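Subject: Re: [nulta-tables] Napkins for the Rusness supper
To: nulta-tables list

> Has anyone settled what we're doing with the napkins? I've got 20 of
> the cream ones left from Keogh and they look a bit tired. Also, do we
> roll the cutlery up or lay it on top? Rolling takes me forever.

Please don't iron the cream ones on my account! I had a good rummage in the hall cupboard last night and there are loads of red ones, all cotton as far as I can tell, and only 5 of them with candle wax on (those can go in the freezer, then you just pick it off with a thumbnail).

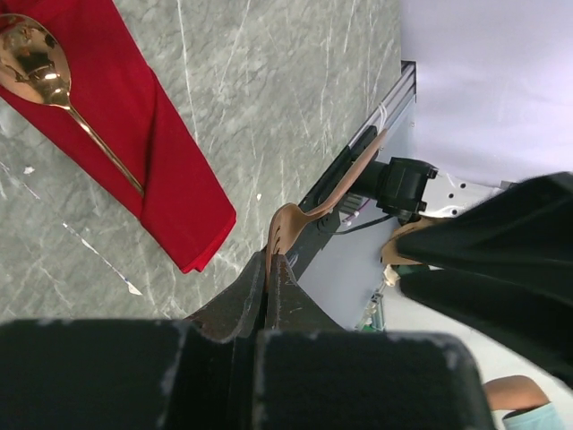 Rolling is lovely if you've got a whole afternoon, but I'm with you, I lose the will after the first table. I'd much sooner fold them into a long band with a squared end, set it at a slant and lay the spoon straight on top. The gold cutlery looks very smart on the red, I think, and it does wake up that grey-green marbled pattern, which can be a bit gloomy under the lights at Rusness. Do give the spoons a rub with a dry tea towel last thing, as the big bowls pick up every reflection going and every thumbprint too.

The hire place, Grirkow, wants £179 for the full gold set, and they'll let us keep it till the following lunchtime. I said yes before they could change their minds. It's forks and spoons only, so we still need dessert things (Keogh had some, didn't they?).

I'll be at the hall from 4 if anybody fancies folding. Bring a flask, the kettle's still away being mended.

M.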